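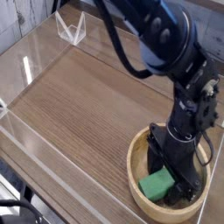

2024년 2월 13일 화요일

연휴가 끝났다. 명절 음식은 냉장고에 아직 4통 남았고, 그중 셋이 동그랑땡이다. 아침에 동그랑땡, 점심에 동그랑땡을 먹고 나니 저녁에는 사람이 좀 둥글어진 느낌이 든다. 성격은 그대로다.

오늘은 큰맘 먹고 치과에 전화했다. 11월부터 미룬 스케일링인데, 제일 빠른 날이 14일 뒤라고 한다. 석 달을 미룬 주제에 두 주를 기다리라니 좀 서운했다. 접수하시는 분이 "많이 불편하세요?" 하고 묻길래 아니라고 했는데, 끊고 나니까 갑자기 어금니가 시큰거린다. 이 치아는 예약이 잡힌 다음에만 아프다.

퇴근길에는 마을버스를 20분 기다렸다. 전광판에는 내내 '곧 도착'이라고 떠 있었다. 옆에 선 아주머니가 나한테 이 버스 오는 거 맞냐고 물으셔서 맞을 거라고 대답했는데, 무슨 근거로 그랬는지 모르겠다. 결국 아주머니는 걸어가셨고 버스는 그러고 나서 두 대가 붙어서 왔다. 뒤차는 텅 비어 있었다. 나는 물론 앞차에 끼어 탔다.

집에 와서 한국어 교실 같이 봉사하는 얀티 주가 씨한테 메시지를 받았다. 이번 주 수업은 '세배'와 '세뱃돈'을 하자고 한다. 설이 지났는데 괜찮겠냐고 했더니 아직 받을 수 있는 거 아니냐고 되물었다. 사촌 조카도 어제 똑같은 논리로 나한테서 만 원을 더 가져갔다. 지난주에 마르코스 알렉시우 씨가 '눈치가 빠르다'를 '눈이 빨리 온다'로 알고 있었던 것도 다시 짚어야 하는데, 내가 들어도 후자가 더 그럴듯하다. 예문을 세 개 만들다가 하나는 우리 팀장 얘기가 되어버려서 지웠다.

가계부도 적었다. 편의점 커피, 건전지, 그리고 어디에 썼는지 모를 4000원. 주머니를 다 뒤져도 영수증이 없다. '기타'라고 적었더니 이번 달 기타가 식비를 앞질렀다. 작년에도 기타가 제일 비쌌다.

엄마한테서 전화. 동그랑땡 더 보내줄까 하신다. 아직 있다고 했더니 얼려두면 된다고 하신다. 택배는 목요일에 온다.

내일 할 일: 세탁소, 건전지 크기 다시 확인(AAA를 사야 하는데 AA를 샀다), 냉동실 비우기.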